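Used phone inspection checklist: what I go through before I pay
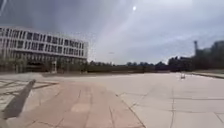 How long should you spend checking a used phone before handing over the money?
Give it 20 minutes, and bring your own SIM card and a charging cable.

I wrote this up after buying a secondhand Grumeo in September, and Haiyan Zeng added a few notes from her repair bench. Tick or cross as you go.

[ ] Back sits flat against the body
Run a thumbnail along the seam. If the back is lifting, the battery may be swelling. Stop there, don't charge it and don't press it back down!

[ ] Screen glass
Cracks near the earpiece cut my ear once (tiny, but still). A scratch I can live with.

[ ] Charging port
Look inside with a flashlight. Lint is fine, green or black marks are a fail. Haiyan: "Wiggle the plug gently. If charging drops out, knock the price down."

[ ] Heat while charging
Plug it in for 7 minutes. Warm is OK, too hot to hold is not. Mine got pretty toasty, so I tried a different charger and it settled.

[ ] Battery cycle count
The Grumeo shows it under Settings, Battery. Mine said 790, which is a lot, and I got a discount for it.

[ ] Buttons, speakers, both cameras
Record a short clip and play it back loud. My volume-down key sticks a little, still not fixed.

[ ] Account lock
The seller signs out in front of you, then you restart the phone 2 times. Lieselotte Kramer skipped this with her Astance and spent a whole Saturday chasing the old owner for a password.

[ ] Call and data test
Your SIM, a real call, then load a page with Wi-Fi off.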